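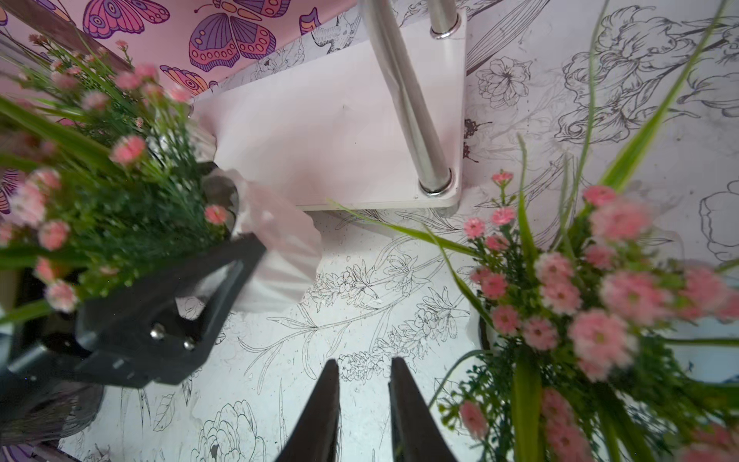
Why does a plastic bag rustle?

Have you ever tried to open a bag of sweets quietly? It never works, does it? You go as slowly as you possibly can, holding your breath, and the bag still goes crick, crack, crackle, and somebody in the next room calls out to ask what you're eating.

To find out why, we need to think about what plastic is like inside. Plastic is made of very, very long chains, so tiny that you couldn't see one even with a good school microscope. They lie tangled together a bit like cold spaghetti left in the pan. When the plastic is made into a thin sheet, the tangle is stretched out flat, and it rather likes to stay in whatever shape it has been given.

Now scrunch it up. Lots of little creases appear, and between the creases there are small patches that bulge one way or the other. Push on one of those patches and at first nothing much happens. Then, all at once, it flips over and bulges the other way. Pop! That quick flip gives the air a shove, and the shove travels to your ear as a click. A crumpled sheet can have hundreds of these patches (a big one might make more than 400 clicks before you've finished squashing it) and when they all go off one after another, you hear a rustle.

So what about going slowly? Well, each patch still flips just as suddenly as before, however gently you pull. All you've done is spread the clicks out, so the noise goes on for longer. Sorry about that!

Not every sheet sounds the same, mind you. Stiff, thin plastic makes sharp, bright crackles. Softer, stretchier plastic can bend without so much flipping, and it makes a lower, sleepier sort of sound. Cloth hardly clicks at all, as its threads can slide past each other.

Try it yourself

Collect a clean sweet wrapper, a sheet of paper, some kitchen foil and an old sock. Ask a friend to shut their eyes while you scrunch each one, and see if they can guess which is which. Then swap over. Keep plastic away from your face, and from little brothers and sisters too, and put it all away when you've finished.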